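Nandel Robotics Short Course
Unit 8: Collecting demonstrations by hand and by remote control
Notes prepared by Consuelo Zabala. Revised 9 September 2026.

8.1 Two ways to show a task

In hand guiding, also called kinesthetic teaching, the operator holds the arm and moves it through the task while the joint encoders record. The motors only cancel gravity. No mapping between the operator and the robot is needed, and contact forces are felt directly. The operator's own hands and sleeves enter the camera views, however, and a hand with many joints cannot be guided this way, as one person cannot place four fingers and a wrist at the same time.

In remote control, the operator wears a glove or moves a leader arm, and the robot follows. The cameras see what they will see when the policy runs. The cost is delay, weak or missing touch feedback, and a mapping that has to be tuned for each operator.

8.2 Mapping fingers to fingers

Joint-angle mapping copies each measured human angle to the matching robot joint. It is fast and predictable, but fingertip positions drift when link lengths differ. Fingertip mapping solves for the joint angles that place the robot tips where the scaled human tips are. It is better for pinch grasps and worse near the joint limits. The Luston glove software used in the lab offers both. Start with fingertip mapping for all tableware tasks.

8.3 The wrist view

A wrist camera moves with the hand, so the tool stays nearly fixed in the image and the room moves behind it. Horizontal in the image need not match horizontal in the room.

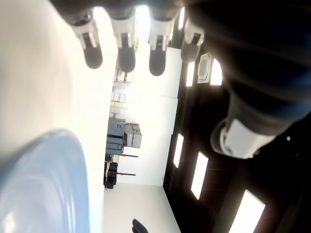

Figure 8.1. Wrist view with the fingers over a white table. Part of a pale blue plate is at lower left; the room appears sideways.

Two points follow for the data. First, image rotation should not be corrected frame by frame, as this would remove the fixed relation between camera and hand that the policy relies on. Second, the background takes up a large share of the pixels. Ceiling lights, shelving and stored boxes can become false cues if every episode is recorded from the same spot. Move the base between sets.

8.4 Recording procedure

Start each episode from the home pose with the fingers open. Log joint positions, commanded positions and images at 30 Hz, all stamped from one clock. Store the command as the action and the measured position as the state. Mark failed episodes and keep them in a separate folder.

The August set holds 3,911 episodes, of which 3,705 passed review. The most common reasons for rejection were dropped frames and a late start of the recorder. Review rules are in the sheet by Nataša Spahić.

8.5 Exercises

1. Derive the fingertip error under joint-angle mapping for a two-link finger whose links are both longer than the operator's by the same factor.
2. Using the Monton log, estimate the delay between command and measured position for each finger joint.
3. Explain why training on measured positions as actions tends to produce weak grasps.

Reading: course reader, chapter on retargeting; Royer lab manual, section on clock sync.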